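January, a bit past 10 at night

Well, I did it, I went to Gemmont for onions and came home with onions, a sack of rice, two kinds of olives and a whole pineapple (and a jar of something from the Tatlı counter that I haven't opened yet!). I've been craving fruit all week and the oranges looked so sad. I still owe Joller a call about the sofa legs, must do that tomorrow.
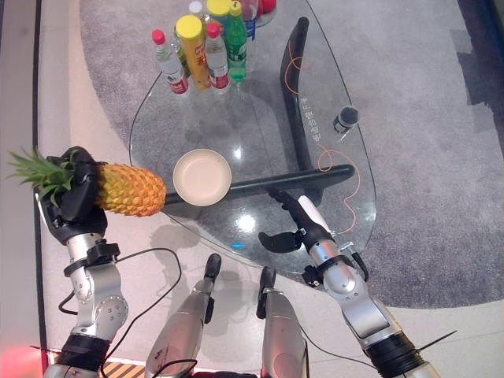

Fruit on the coffee table is my new rule, and I'm sticking to it for the whole month. In the kitchen I forget it exists until it goes soft. The round cream bowl looks so good on the glass, and the pineapple has such a lovely orange-yellow skin that I almost don't want to cut it. Almost! The plan is 8 thick slices, a few under the broiler with brown sugar at 400, and the rest cold with yogurt for breakfast. I do need to wipe that glass down again, it shows everything under those overhead lights. Maybe a rug next, the Okis catalog has a nice green one. Anyway, bed, my feet hurt.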